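Pre-run checklist, kitchen simulation task — student project "Bekotby"
Filled in by: Kam-wah Kwan
Round: second check in December, before the demo for the other classes

Marks used: **OK** = passed, **FIX** = must be corrected before the run, **NOTE** = may run, but please read.

## A. Computer and files

- [x] Correct project folder opened — **OK**
- [x] Random seed written in the log — **OK.** We use 418 for practice and 541 for the demo. Please do not mix them, last time I compared two results for one hour before I saw they had different seeds.
- [ ] Old recordings moved to the Teltier drive — **FIX.** There are still 282 files in the local folder. The disk was full in the middle of a run in the last round, and the log stopped without any message.
- [x] Step limit set to 3,000 — **OK**

## B. Scene loading

- [x] Countertop and floor load with their textures — **OK**
- [x] No object falls through the counter in the first seconds — **OK** after the third try. On the first try the avocado sank into the cutting board, so I raised its start height a little.
- [x] Objects stay at rest when the arm does not move — **OK**
- [ ] Names in the object list match the names in the task file — **FIX.** The basket is called "rack" in one file and "basket" in the other. The program accepts both, but the scoring script only knows "basket". I prefer that we change it everywhere to "basket".

## C. Arm and gripper

- [x] Home position reached from three different starts — **OK**
- [x] Joint limits active — **OK.** I tested by sending a value too large on purpose, and the arm refused it.
- [x] Speed limit active — **NOTE.** It is active, but it is the value from the Poon exercise, where the arm had to be slow. For our task it can be faster. I did not change it without the team.
- [ ] Collision warning between arm and counter — **FIX.** The warning comes, but too late: the contact is already in the log. The margin should be larger.
- [x] Stop key works while the arm is moving — **OK.** Tested with two keyboards. Every member should try it once before the demo, also those who will only watch.

## D. Task: avocado from the board to the bowl

- [x] Avocado starts on the board, inside the reach of the arm — **OK**
- [x] Path to the bowl goes over open counter — **OK.** The path passes in front of the basket. I would keep the higher path that we had in November, even if it takes longer.
- [ ] Grasp holds during the full lift — **FIX.** It slips when the fingers close near the top of the fruit. When they close at the middle it holds. Fladeo group had the same trouble with their egg task and they solved it with a lower approach, we can ask them for the numbers.
- [ ] Release height above the bowl — **NOTE.** At present the fruit is dropped from too high and it can jump out over the rim.

## E. Recording

- [x] Camera view chosen and saved with the project — **OK**
- [x] Black bands at top and bottom accepted by the scoring script — **OK**
- [ ] File name contains seed and round — **FIX.** Only the seed is there now.

## Comments of the inspector

Four of the points marked FIX are small, and I think one afternoon is enough for them. The grasp is the serious one. I ask that we do not correct it by making the friction very high, as somebody proposed in the chat. The fruit would then stick to the fingers in a way that no real fruit does, and the teacher will ask about it.

I also suggest that the person who writes the grasp code is different from the person who fills in section D next time. This round I did both, and it is not a good habit.

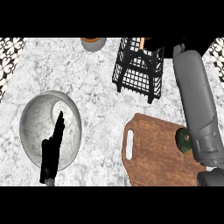

For the next round I will keep the same order of sections, but section C needs one more line for the finger opening. Whoever takes the grasp point, please write your name beside it in the team sheet, and leave the speed limit as it is until we have talked.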